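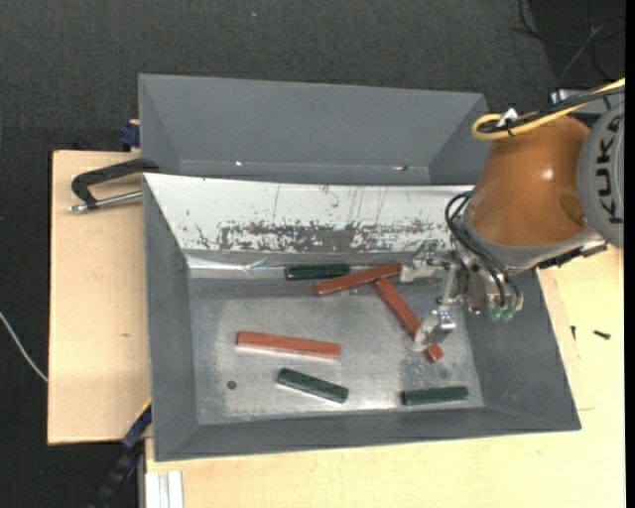 Wallner metal storage bins, a review after seven months

I bought a pair of these grey metal bins in March, when I finally admitted that my corner of the garage had got beyond me, and I have been meaning to write something down ever since. They were £30 for the two, plus postage, from a shop in Tondodham that also does a very good line in hinges.

What I like most is the sloping sides. My old Barkow tubs were straight up and down, and you had to scrabble about in the bottom with your fingertips to get hold of anything small. With these, the odds and ends slide towards the middle and you can get your whole hand in — gloves and all, on a cold morning! They are also a good deal bigger than I expected from the website, so do get the tape measure out before you order. Mine were meant for a shelf and now live on the workbench, one behind the other, and I've grown rather fond of having them there.

Now for the grumbles. They are noisy. Drop a handful of bolts in after nine at night and the whole house knows about it, and I ended up cutting a bit of old carpet to go in the bottom of one of them. The rims on mine were a touch sharp as well, though two minutes with a file sorted that out. And there is nowhere to put a label, so I've gone back to masking tape, as my father always did.

My brother-in-law has the Vorkano plastic ones and swears by them. They are lighter, I'll give him that, and they stack, but his have started to crack at the corners and mine have taken some proper knocks without any trouble.

Would I buy them again? Yes, I think so, and I may well get another pair for the shed if the price stays where it is. Four stars, with one off for the racket.

Ferdinand Widmer, October 2021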